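February 27, 2019 - Ambrose cell, gripper service

Dell case is in the cell with the side off, so I used it for the check after the finger change. 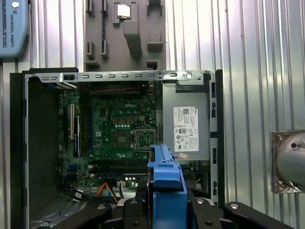
Old fingers had worn at the tips and parts were creeping under load. Fitted the new pair, torqued the bolts to 8 Nm, marked the heads with paint pen. Zeroed the gripper and redid the tool offset. Wrist camera mount was 2 mm low - shimmed it and saved the pose as Jitis_6.

Ran 10 closes at low force, no slip. Meron Abdella wants the force left there until the spare pads come from Cosix. Still to do: grease the wrist cable clamp, back up the program.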